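Speaker notes - "Folding and sorting at the wooden table"
Rondport repair evening, August 22, 2022
Speaker: Fanni Győri. Slides: Katalin Mészáros.

Slide 1. Good evening and thank you for coming. Say my name slowly. Thank Béla Pintér for the room key and for the tea. Say that the talk is short and that people can ask in the middle.

Slide 2. Start with the table. At home most of us sort clothes on the bed, and then we are tired and the pile goes on the chair. A table is better for the back. Wipe it first and let it dry fully, above all if the wood was oiled in the last weeks, as I did with mine in April. Oil goes into cotton very quickly and it is hard to wash out.

Then the small light things: cloths, napkins, thin shirts. I take them first, before the heavy clothes. They crease under the weight of other things, and pale ones take colour from new denim if they lie together damp.

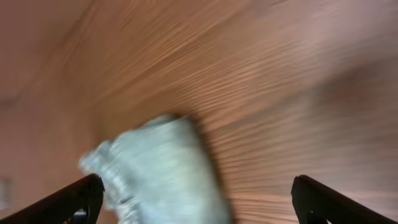 Slide 2: pale cloth, wooden surface.

Slide 3. How I treat a crumpled cloth. Hold it by two corners, shake it once, lay it down and pass the flat hand from the middle to the sides. Show this with the cloth from my bag. (Do not hurry. In Fladow I was too fast and the back row saw nothing.)

Slide 4. Jeans. People are afraid to repair them, but they are quite patient clothes. Before folding, look at the places which work hardest: the side seams, the hem, the corners of the pockets. Explain the word "bar-tack" - a short, very dense row of stitches which holds a corner so that it does not tear. Ask who has ever lost a pocket. Wait for hands.

Also say that a puckered seam is usual on washed denim. The thread and the cloth do not always shrink the same. Pull the seam gently along its length while the jeans are damp, and it will lie flatter. With a frayed edge, cut only the long threads and leave the short ones.
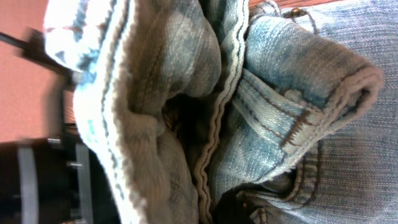
Is it necessary to iron jeans before I fold them?
I would not. Smooth them by hand while they are a little damp, fold one leg over the other and let them dry flat.

Slide 5. Mwanahawa Chege asked me by letter about rivets. My answer: do not hammer a loose one on the table, put a piece of scrap wood under it. If it is fully out, sew a bar-tack in its place.

Slide 6. Thread. I use the Hegedűs thread, number 103, for topstitching. Thịnh Hứa has 2 spools to give away, so please speak with him in the break.

End here. Leave the table free for people who brought clothes.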